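Nakthorpe Mobile Arm Set-up Guide
Section 14: Preparing and running the floor-level block exercise

14.1 Scope

This section covers good practice for picking and stacking coloured blocks at floor level with the wrist camera in use. It applies to arms fitted with the Brekatby two-finger gripper. Table-top work is covered in Section 2.

14.2 Before power-up

1. Sweep the work area. Grit under a block changes its height and can mark the fingertips.
2. Move bags, cables and footwear out of reach of the arm.
3. Draw any curtain fully and check that the hem cannot be caught by the gripper.
4. Confirm that the emergency stop is within reach of the operator and outside the reach of the arm.
5. Wipe the wrist camera lens with a dry cloth. Do not use solvent.

CAUTION: Keep hands and feet out of the work area whenever the drive lamp is lit, including when the arm is still.

14.3 Laying out the blocks

1. Use blocks of one size only. Colours may be repeated.
2. Leave clear floor between separate blocks, wide enough for an open finger on either side.
3. Turn some blocks at an angle to the arm. A layout with every face square to the gripper is not a fair test.
4. Stacks are limited to two blocks unless the task sheet states otherwise.

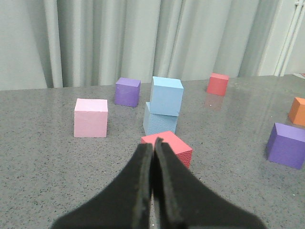 5. Enter the layout in the run log, listing stacked blocks from the bottom up.

NOTE: A polished floor can reflect block colours. If the detector reports a block where there is none, lower the room lighting before changing any threshold.

14.4 Approach and grip

1. Set travel speed to 40 per cent or less for the first run of the day.
2. Open the fingers fully before the arm descends.
3. Bring the gripper down beside the chosen block, then align it with two opposite faces.
4. Stop the descent before the fingertips touch the floor. Contact raises fault 2,054 and the arm will hold its position.
5. Close at low force. Soft blocks recover slowly if crushed – replace any that stay out of shape.

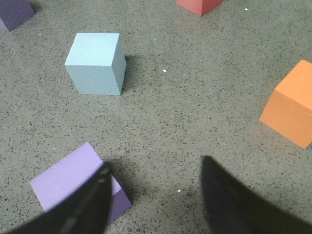 6. Lift straight up until the block is clear of its neighbours, and only then move sideways.

NOTE: The fingers hide part of the view at close range. Choose the target from a higher position and do not rely on the close view alone to judge distance.

14.5 Clearing a fault

1. Press the emergency stop.
2. Wait for the drive lamp to go out.
3. Remove any held block by hand, supporting the wrist from below.
4. Release the stop, select RESET and return the arm to its rest position at low speed.

CAUTION: Do not force the fingers apart. If they stay closed after a reset, take the gripper out of service and refer to the Givovberg maintenance sheet.

Section last revised 27th August.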